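Plidance Antiques
Musical Boxes and Mechanical Music
Stock no. 500

A fine Sadowski cylinder musical box in an inlaid rosewood case, with a one-piece comb and a hand-written tune sheet. Nineteenth century.

The case is of rectangular form, veneered in rosewood to the lid and front, with the sides and back grained to match. The lid is centered by a panel of flowers and trailing leaves in boxwood and tinted woods, within a line border of brass. The front carries a smaller spray in the same manner. The color is warm and even, with a little fading toward the rear of the lid. Interior surfaces are ebonized, and the original glass inner lid is present.
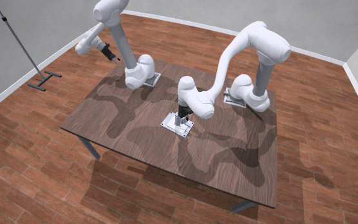
Two white arms with dark grippers, mounted on a wooden table.

The movement is lever wound from the left-hand side. The spring is strong and the governor runs quietly at the proper speed. Controls for start and stop, and for change or repeat of tune, are placed at the right and act as they should. The bedplate retains much of its original finish. It is stamped Sadowski at the front edge, and the same name appears on the comb.

The comb is complete, with no broken or replaced teeth. The dampers have been renewed in the treble section, where wear is most often found, and the bass dampers have been adjusted. Cylinder pins are straight and complete apart from 3 small losses near the right-hand end, which cannot be heard in play. The tone is full in the bass and clear in the upper register, and the arrangements are of a good musical standard. They include two waltzes, an operatic air and a slow march.

The tune sheet is fixed inside the lid. It is written in brown ink within a printed border of lyres and has light foxing. One corner has been laid down on acid-free paper. The titles remain legible.

Condition and restoration

The box was received from a private collection at Mikier, where it had been kept for many years in a heated room. The veneer had lifted along the lower edge of the front and one shrinkage crack had opened in the lid. Both have been consolidated with animal glue. The crack was filled with matching rosewood and remains visible on close inspection. The surface was cleaned and waxed by hand. It has not been stripped or repolished.

The movement was dismantled and cleaned in our workshop. The governor pivots were polished, the endstone was replaced, and the mainspring was cleaned and greased. Parts removed during the work have been retained and will be supplied to the purchaser in a labeled envelope. A written condition report is available on request.
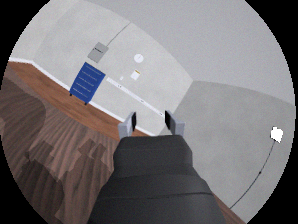

Room interior, with a dark gripper and two light gray fingers in the foreground.

Dimensions and weight are given in the condition report. Prospective purchasers should note that the box is heavy for its size and should be lifted from beneath, never by the lid or moldings.

Care in use

The box should stand on a firm, level surface away from radiators and direct sunlight. It should always be allowed to play to the end of a tune before it is moved. Transporting a cylinder box while the pins are engaged with the comb may cause serious damage. The spring should be run down fully before any journey. Oiling should be left to a qualified restorer, and no oil of any kind should be applied to the cylinder or the comb. Occasional playing is beneficial.

A matching stand by Grikumura is available separately. It is a modern piece in stained beech with a felt-lined top, made to order for boxes of this pattern. The stand may be ordered with or without a drawer. Please state your preference when making an inquiry.

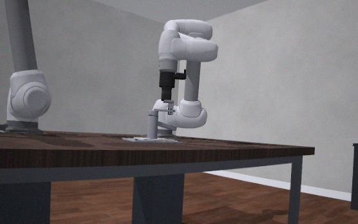 Wooden table with a white arm and black gripper module; second arm at far left.

Viewing, payment and delivery

The box may be heard by appointment at our showroom. A sound recording of each tune can be sent to clients who are unable to attend. The item may be reserved against a deposit of $500, which is refundable within 5 days of receipt of the recording. The balance is payable before dispatch.

Delivery is by specialist carrier in a double-walled crate. The comb and cylinder are secured before packing, and instructions for releasing them are placed inside the lid. Insurance in transit is arranged at the full purchase price. Overseas buyers are responsible for import duties and should confirm, before purchase, whether a permit is required for rosewood in their country.

Price on application.
Listing revised Fri 3 January.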